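Iveta Michalík has a rule she repeats so often that her coworkers at Zillen put it on a mug: no task without a finish line. She laughs when I bring it up, then spends ten minutes explaining why it matters, and by the end I want the mug too.

Michalík writes the practice guide that Zillen's teams follow when they test home robots in simulation. It started as a page of notes she kept for herself. It now runs to 40 pages, and two other outfits, Brikport and Palacios, have asked to work from it.

"I thought people would hate it," she says. "People love it! They were tired of arguing. One person says the robot did the job, the other says it sort of did the job, and they are both looking at the same run. So we wrote down what 'did the job' means, before anybody presses start."

We are sitting at her desk with the garden tasks open on two monitors. The garden is her favorite of the virtual settings, partly because it is big and partly because, she says, indoor tasks let people get lazy about distance.

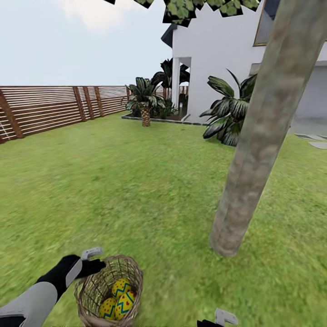
Success rules come first in the guide, and Michalík insists that each one be written so a stranger could apply it. Take carrying. "Everyone says 'carry the basket,' and I ask, carry it how? By the handle? By the rim? Is one hand fine?" She points to the gripper closed on the wicker rim, with the three yellow eggs sitting inside. "For me a rim hold is fine. But it has to be written that it is fine. And then the eggs. If one is lost on the way, is that a fail, or is it two thirds of a success? You can defend either one. You can't decide it afterward."

Her own answer is partial credit, always reported next to the strict score and never in place of it. Tomos Bevan, who reviews every new task before it goes in, wanted strict scoring only. They went back and forth on it for most of August.

"He still thinks I'm soft," Michalík says.

"She is soft," Bevan calls from across the room. "But the two columns work. I use both."

The second part of the guide is about starting positions, and here she really gets going. A robot that always begins in the same spot, facing the same way, can look brilliant. Move it a few steps and turn it around, and you may have a very different machine on your hands. So every task at Zillen must be run from 21 different starts, picked before testing and kept out of practice runs. Some of them face away from the thing the robot needs -- that is deliberate, and it was the most unpopular rule of the lot when it came in.

"You want to see whether it looks around," she says. "A person who walks out into a yard looks around. They see the slide, the patio, the chairs, the grill, and they make a little map. I want to know if the robot makes the little map." 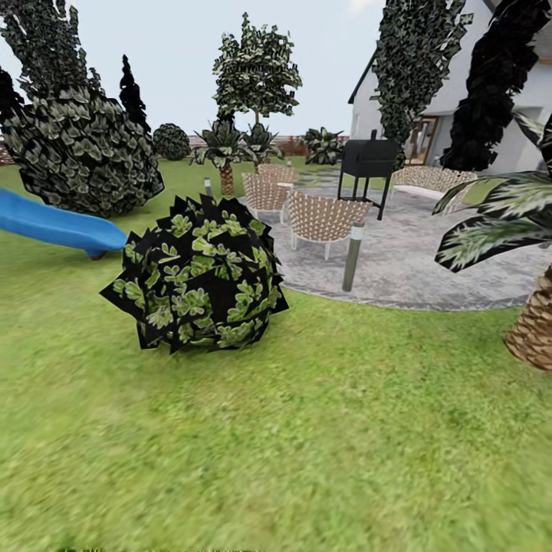 There is also a page on what she calls honest logs. Every run is kept, including the dull ones and the embarrassing ones. When she checked an early batch of 462 runs against its write-up, she found that restarts had been left out of the totals. There was no bad intent, she says. A person would see a run begin badly, stop it, and begin again, the way you'd crumple up a sheet of paper. Now a stopped run counts as a run, and the reason for stopping goes in the log in plain words.

"Plain words" is a Michalík theme. She won't accept "suboptimal grasp." She wants "it picked up the basket crooked." Elvia Beltrán, the newest member of the team, tells me she had her first log sent back with a single note on it: say what happened.

"I was a bit offended, and then I read it again and I couldn't tell what had happened either," Beltrán says. "And I wrote it!"

I ask whether all this applies once a robot leaves the simulator for a real yard. Michalík is careful. The guide says in its first paragraph that a simulated score may only be reported as a simulated score, with the setting named. Grass on a screen is easy on wheels, she points out, and real grass has holes and hoses in it. What does carry over is the habit of deciding things early.

She is working on a new section now, on when a person should be allowed to step in during a run. Bevan has already sent comments. She scrolls down to show me, and keeps scrolling, grinning the whole way.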